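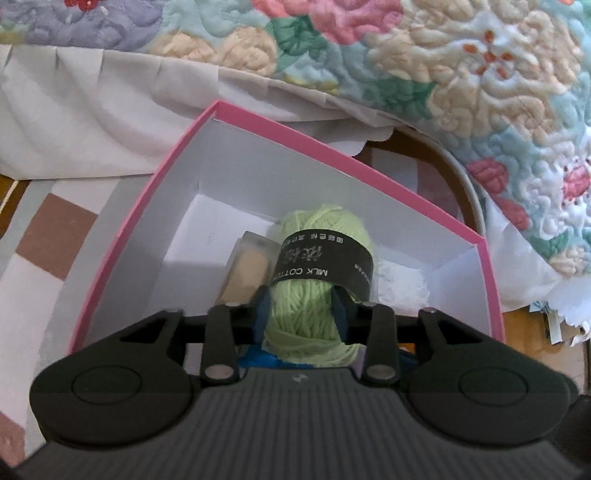 **Is it worth paying for a "reader report" before I send out my YA novel?**

I've finished a young adult novel, a retelling of a folk tale moved to a mining town called Nullesville. Two publishers have passed on it without comment. A manuscript service called Drimley has now offered me a reader report with a "market readiness score" out of 200, and says anything over a certain mark gets "introduced" to Gosura, which publishes teen fantasy.

The full report costs more than I'd like. My writing group is split. Half of them say every serious author pays for feedback, the other half went quiet when I asked who they had paid. I've asked Drimley which of their clients ended up with Gosura and got a link to a page of cover images with no names I could check.

Has anyone used them, or something like them? The book is for ages 16 and up, if that matters.

*posted by inkandgravel, 25 November 2022*

---

**marginalia_mo**

I'd want to know what the number measures. A score out of 200 sounds precise, but who is doing the scoring, and against what? I paid a different outfit for one of these in February and got 5 pages. Two of them were a summary of my own plot with the ending wrong. The rest could have been stapled to any manuscript with a girl and a forest in it.

A decent report should quote your book back at you. It should name the chapter where the reader got bored. Ask for a sample report on somebody else's novel, with the title blacked out if they like. If they won't send one, keep your money.

On the "introduction" — check Gosura's own submissions page. If they take unsolicited work, you can introduce yourself for the price of an email. If they only deal with agents, write to them and ask whether they have any arrangement with Drimley. I'd believe their reply before I believed a sales page.

Two rejections isn't many, by the way. I wouldn't rewrite anything on the strength of that.

---

**tallpoppy_reads**

got a report once, it was fine, they said cut the prologue. I cut it. still unpublished lol. fairy tale retellings are everywhere at the moment so maybe thats your problem not the writing

---

**Arruda Street Library Writers**

We run a swap: you read someone's first 50 pages and they read yours. It's free, and the quality varies a lot. Some people write three lines and some send back every page covered in pencil. I don't think it replaces a good editor, and I'm not convinced a paid report does either.

If you do decide to pay, I'd look for a freelance editor who has worked on teen fiction and will name the books. Then go and borrow one of those books and look in the acknowledgements. Authors usually thank their editors. Get the price, the length of the report and the due date in writing, and ask whether one follow-up call is included.

Also count your words before you spend anything. One of our members was told her novel "lacked pace" and it was simply 2,778 words of weather before anybody spoke.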